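Filtance hand grippers - README

Status: working, second build. Made in the shared workshop at Ngui.

Contents

Recordings of small-parts handling with a pair of hand-held grippers. The set holds 848 episodes, of which 599 have been checked and trimmed. Unchecked episodes are in the folder raw and may start late.

Hardware

- Two black grippers, one per hand, each with two jaw fingers
- One cable per gripper, out of the rear
- A marker fixture on top of each gripper
- White board on the table as the work surface
- Head camera

Method

1. Start the Jelatano logger and wait for both grippers to report.
2. Close and open each gripper 4 times to set the zero.
3. Bring the jaws to the compartment tray from either side, facing each other, palms up under the bodies.

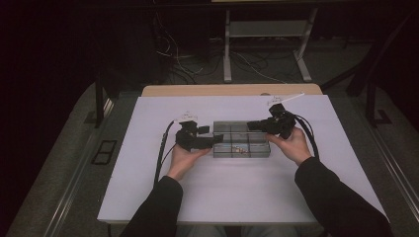
4. Stop the logger before putting either gripper down.

Known faults

Left jaw position drifts after long sessions - repeat step 2. Files over 1000 MB are split and the second part has no header.

Licence

Same terms as the Flornodero drawings. Printed parts are not included.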